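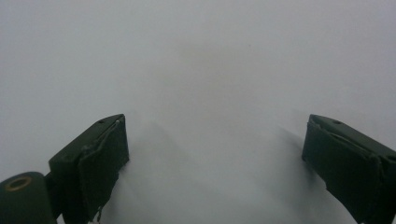

Small cotton cloths last longer when they are folded the same way each time and stored flat. The guidance on this page applies to printed muslin and brushed cotton pieces of the kind used in the nursery, at the table and for light kitchen drying. Before handling any of them, look over the surface on which the work will be done. A plain, pale gray-white with no lines or printing on it is the most suitable background, as stray threads and crumbs show up against it at once. Dark or patterned table covers should be taken off and put aside until the folding is finished.

These instructions were prepared for households in the Virkdale residences by Zlata Harasym and were last revised on Thursday, August 6, 2026. They replace the laundry sheet issued in December.

Before you begin

Wash new cloths once before first use. Printed cotton may shrink slightly, and a cloth folded to size before its first wash will not match the others afterward. Wash at 30 degrees on a gentle cycle with similar colors. Fabric softener is not recommended for muslin, which absorbs less water once it is coated.

Cloths should be fully dry before they are put away. Check the hems and corners by hand. A cloth that feels cool at the hem should be returned to the rack.

Remove rings and bracelets. The open weave of muslin catches easily, and a pulled thread cannot always be worked back into place.

Folding a single cloth

1. Lay the cloth on the table with the printed side up. Smooth it from the middle toward the edges with the flat of the hand. Do not pull at the corners.

2. Find the center line. With a busy print, such as fried eggs outlined in blue, the pattern is a poor guide, as motifs are seldom placed evenly and often run off the edge of the cloth. Pinch the fabric at the middle and lift it into a low, upright ridge. Soft brushed cotton will hold this ridge briefly and show small creases across it. Check that equal amounts of cloth lie to the left and right.

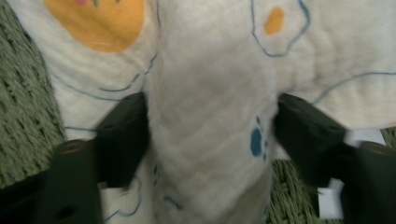 3. Let the ridge down to one side and bring the two outer edges together. Align the hems first and the corners second.

4. Fold once more in the same direction, then in half across the length. Press lightly with the palm. An iron is not required for everyday cloths.

5. Place the folded edge toward the front of the shelf. Cloths stored this way may be taken one at a time without disturbing the stack.

Cloths with frayed edges

Cream muslin with an uneven or fraying edge may remain in use provided that the weave itself is sound. Trim loose threads with small scissors, close to the cloth, and never pull them. Where fraying has gone deeper than the width of a finger, turn the edge back twice and sew a narrow hem by hand or machine. Use cotton thread, which shrinks along with the fabric.

Residents who do not sew may leave cloths in the mending basket on the Watano landing. Yolanda Rivadeneyra collects the basket each week. Please attach a slip giving the apartment number and the edge to be repaired.

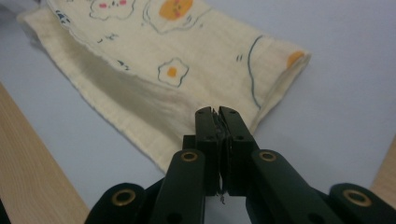

Mended cloths should be washed separately the first time, in a mesh bag, and the new hem inspected before the cloth is returned to the stack. If the stitching has puckered, dampen the hem, ease it flat with the fingers and let it dry on a level surface.

Storage

Keep no more than 6 cloths in one stack. Taller stacks lean, and the cloths at the bottom take on hard creases that are difficult to remove. Drawers should be lined with plain paper, changed when it becomes marked.

Rotate the stock by placing clean cloths at the bottom and taking from the top. Printed colors fade more evenly when every cloth is used in turn.

Cloths kept for guests may be wrapped in a cotton pillowcase. Plastic bags are not suitable for long storage.

Questions about this page may be directed to the Mykhailiuk household office, extension 3714. Paper copies are available on request at the Nudari entrance.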